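20 Aug 2019

Continued with the Zirstead stock book, the one Mei-kuen bought at the July sale. Today I did pages with the red and brown definitives. The pages are not in order, somebody moved stamps between them before us, so I list by shade first and look at the perforations after.

Soaking. I put the pieces on paper in two trays, face down, water from the tap and nothing added. The violet paper I kept separate, the color goes out of it very quickly. One tray stayed too long because the telephone rang. The gum came off well but two stamps curled strongly when I lifted them. They are now between blotters under the heavy Wostell catalog. Please do not take the catalog before I write here that they are flat.

Watermarks. The black dish is scratched and under the fluid the scratches look like a part of the letter. I turned each stamp and looked again. When the mark turned with the stamp I accepted it. Lot 389 has the watermark sideways, I am sure of this one. Lot 541 I am not sure. Hala thinks it is inverted, I think there is a thin place in the paper which confuses us. I wrote "not decided" on the card in pencil.

Perforation gauge: the Semaan gauge and the old metal one still disagree on the short side. I used the Semaan for all of today, so the numbers can be compared at least between themselves. 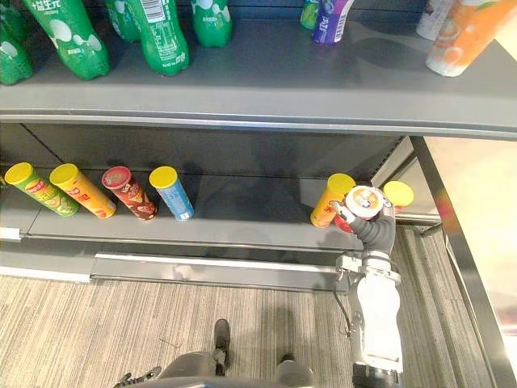
Notes by: Mei-kuen Kwan, Hala Chidiac
Stamp room, bench book

Hinges. The Genlow hinges peel cleanly if they are left to dry completely. The older brown ones do not. For these I use a damp brush on the hinge only, then wait, then tweezers from the side. Do not pull upward - I made a thin spot in this way last month and it was a good copy.

To do: new blotters, ask for a second black dish, look at 541 again in daylight.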